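Sorting a Chopstick Holder on a Small Counter

Empty the holder and wash it in warm soapy water, paying attention to the bottom where crumbs collect. Let it drain upside down on a towel. Wash the chopsticks too, and stand them up to dry before they go back.

Match the chopsticks into pairs by length and color. Throw out any that are split or warped.

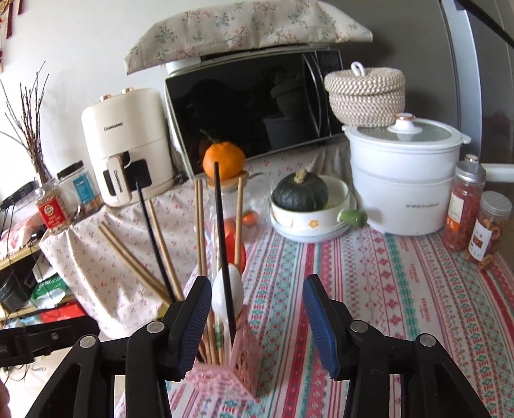

Put the chopsticks in first, thick ends down, then the spoons with the bowls facing up. Don't pack it tight – you want to pull out one pair without lifting the rest. Keep the holder away from the microwave door so it can swing open freely.

Wipe the counter under it once a week.

Posted by Paloma Schumacher, 23/07/2020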